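8/9/19
Bench notes, packing shed line 2, Jillcombe

Back at it after the week off. The Fekeck controller booted first go, so I've stopped swearing at it for now. Writing this up while the coffee's still hot because I never do it properly at the end of a shift.

First, the change on the floor. Since the arm took over the loose fruit on line 2, the packers there have gone from picking all day to topping up, checking and pulling out the bruised ones. I thought they'd be glad to be shot of the reaching, and mostly they are – sore shoulders come up a lot less at smoko. What I didn't see coming was the complaint about chatting. When two people pick side by side they talk. Now one of them is down at the infeed and the other is at the checking bench, and it's a fair yell between them. I've asked if we can shift the bench up closer. It's a matter of moving one power point and a bit of guarding, so I can't see why it would take a month, but we'll see.

Second thing, pace. The Bagheri tally says 535 baskets on the line yesterday, with 17 stops. I went through the stops one by one. Most were the arm waiting for a person to clear it, and the person was busy doing what we'd told them was their main job now. So we've given people a checking job and then quietly hung a minding job off the side of it. That needs sorting before anyone brings up targets. If somebody is going to mind the arm, put it on the roster and call it work.

The stop button training went well. We did it in two lots, and everyone had a go at stopping it mid-move and starting it again. A couple of people were nervous of it before and a lot cheekier with it after, which I'll take! Still need to redo the laminated card, as step 4 talks about a menu that went away in the last Rorkosis update.

Now the sim. I've been using it to go over apples into the basket, with other bits left on the table so the arm has to choose. I want the packers to look at the sim runs before we change anything on the real line, and to tell me where they'd put their hands.
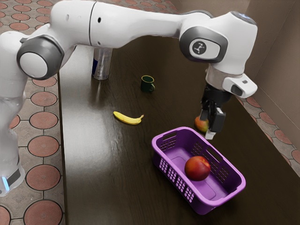

They know things about fruit that I don't. One of the packers told me last week that she turns every apple as she sets it down so the stem isn't poking its neighbour. It's nowhere in the job sheet and it's nowhere in my code either. I'd have carried on measuring success as "apple ended up in basket" and wondered why the rejects crept up. So I'm adding a placing check, and I've asked for an hour of paid time each week for whoever wants to sit with me and pick holes in it.

To do:
Chase the bench move
Fix step 4 on the card
Split the stop log into arm faults and waiting for a person
Ask night shift the same questions, they only ever get the leftovers of these talks
New pads on order, 19 days they reckon

Gripper on the spare is still squeaking. Greased it, no change, will pull it down Monday.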